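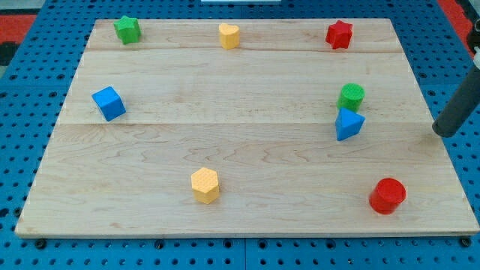
Thread last changed: April, 16:42

Board keeps creeping on the pegboard table – how do you fix yours?

qiuyue_z
Hello all. I look after the block-sorting cell in our lab, the one we call Gurano. The maple board lies on the blue pegboard table and the blocks go on top. After 300 cycles the board has moved 2 mm toward the front, and then the arm comes down beside the red cylinder instead of over it. I teach the positions again every morning and I am tired of it. What do you put under your board?

Flallach
Nothing under it. Put two stop blocks in the holes along the front edge and push the board against them before you start. Ours has stayed in place for 970 cycles.

mkiss
I do not agree with stops only. They hold the front, but the board can still turn a little. The star blocks suffer first from this, a cylinder forgives you. I would use thin rubber sheet, cut smaller than the board.

Flallach
Rubber changes your height. You must then teach Z again for every block.

mkiss
Yes, one time. Qiuyue is teaching every morning now.

kaiwen.feng
Before you buy something, please check the arm also. We blamed the board for weeks and the loose part was the base bolts. Touch the tip to one fixed hole of the pegboard in the morning and again after 48 cycles. If the hole "moves" too, it is not the board.

qiuyue_z
Thank you, I did not think of this. I marked one hole beside the board and will try the test of Kaiwen first. The rubber I can get from Hindetlow – which thickness, Mariann?

mkiss
1 mm is enough. Clean the holes area with alcohol before.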